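Inicio | Documentación | Colecciones | Notas | Contacto

# Faltberg – notas de fregadero y encimera

¡Hola! Soy Leokadia Walczak y mantengo esta carpeta desde que la heredé de Ryszard, que la tenía repartida en tres discos y una libreta. Faltberg es una colección de fichas y fotos sobre la zona de aguas de la cocina: fregadero, grifo, encimera y lo que haya detrás. Nada de hornos ni de campanas, para eso está la carpeta Pellell (y ahí no mando yo).

Versión del 2 de abril de 2021. Si tienes una copia anterior, bórrala sin pena, los nombres de los campos han cambiado bastante.

## Qué hay dentro

- `fichas/` – 291 fichas de texto, una por fregadero
- `fotos/` – 1703 fotos, repartidas muy mal entre las fichas (hay fregaderos con una sola y otros que parecen una estrella de cine)
- `vocabulario.txt` – las palabras que usamos y, sobre todo, las que hemos dejado de usar
- `dudas.md` – lo que no sabemos dónde meter. Crece.

## Cómo anoto un fregadero

Empiezo siempre por la cubeta. Forma, profundidad a ojo (`honda`, `media`, `baja`) y acabado. Con el acero me peleé muchísimo al principio, porque un acero cepillado con buena luz encima brilla tanto que dan ganas de escribir `pulido`, y luego miras otra foto y ves la textura. Mi regla ahora es mirar las paredes y dejar el fondo para el final, que es donde más engañan los reflejos. El grifo va en campo aparte: `cuello de cisne`, `recto` o `otro`, y después el acabado y la palanca. 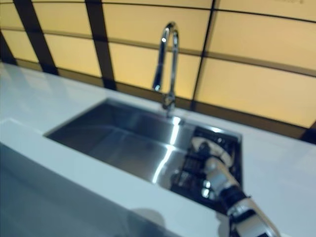 ## La encimera y su canto

Campo `encimera`: color y acabado, nada más. No pongas material si no lo sabes, por favor. Hay mucha gente que ve una encimera blanca y lisa y escribe `cuarzo` con una alegría que me asusta – si no hay papel que lo diga, se queda en `blanca, mate` y tan contentos.

El canto sí lo anoto, y con cariño. Un frente grueso y escuadrado cambia por completo el aspecto del conjunto aunque el fregadero sea el mismo, y además suele quedar en sombra, así que el color se apunta mirando la parte de arriba.

## El fondo

Este campo lo añadí en octubre y es mi favorito. Al principio solo admitía `azulejo`, `panel` y `pared pintada`, hasta que empezaron a llegar cocinas de exposición y se nos quedó cortísimo. Ahora existe `retroiluminado`, con el color de la luz entre paréntesis, y también `retícula` para cuando hay barras o perfiles que dividen los paneles. Se pueden poner los dos a la vez, claro. La cocina de la ficha de muestra los lleva: paneles de un amarillo pálido, cálido, con las barras oscuras cruzándolos.

Si en la pared hay algún rótulo, se copia en `texto_pared` tal cual, con sus mayúsculas. En esta tenemos «EVERY MEAL DESERVES» y debajo una línea en caracteres chinos, muy pequeñita, que está apuntada como `ilegible`. No adivines el resto de la frase, que te conozco.

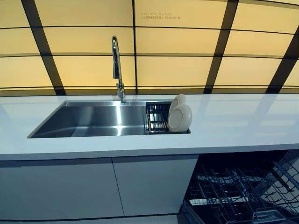 Otra cosa que me preguntan mucho es qué hacer con el color del acero cuando la luz de detrás lo tiñe. Yo dejo `acero` y añado `reflejo: amarillo` (o el que toque) en observaciones. Zdzisław Urbańczyk prefería inventarse un color nuevo cada vez y acabamos con 9 maneras de decir «doradito», así que no, gracias.

## Pendiente

- Revisar las 200 primeras fichas, que siguen con el vocabulario viejo
- Unificar `seno` y `cubeta` (gana `cubeta`, lo siento)
- Pasar las notas de Derkbridge, que están a mano y con letra de médico

## Uso

Puedes copiar y modificar las fichas para lo que quieras. Si corriges algo, mándame el archivo entero y no un pantallazo, ¡te lo pido por favor!

Contacto: Leokadia Walczak, carpeta Faltberg | © Sikora | Volver arriba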